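4.2 Grasp selection under partial view
Jinfeng Pan, Wanting Bai – 12/10/2023

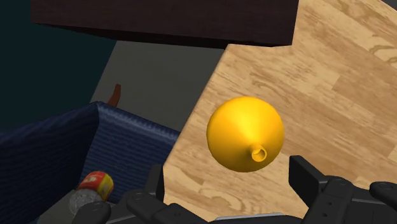
Figure 3. Simulated wrist view with the yellow funnel on the wooden surface and the blue bin at left.

Miranda, reading an early draft, asked why the planner does not simply take the grasp with the highest score and execute it. We tried this first. With a tapered body, the best score often falls on the wide end, where the two sides are not parallel and the object can turn during closing. The score network of Flellano does not see this, as it was trained mostly on boxes and cans.

We therefore add a second term, which compares the surface normals at the two contact points. Candidates with a difference larger than a fixed limit are removed before ranking. In simulation we sampled 600 candidates for each object pose, and the filter runs on the same depth image as the network – no second view is required.

The test set has 2692 poses over 56 objects. Poses where the bin wall is close to the object are kept, although in these poses the collision check removes many good candidates. We treat this case separately in Section 4.3.

Contact: Nuster Robotics Group, Brorkley | © 2023 | Back to top
This site uses cookies. By continuing you accept our cookie policy.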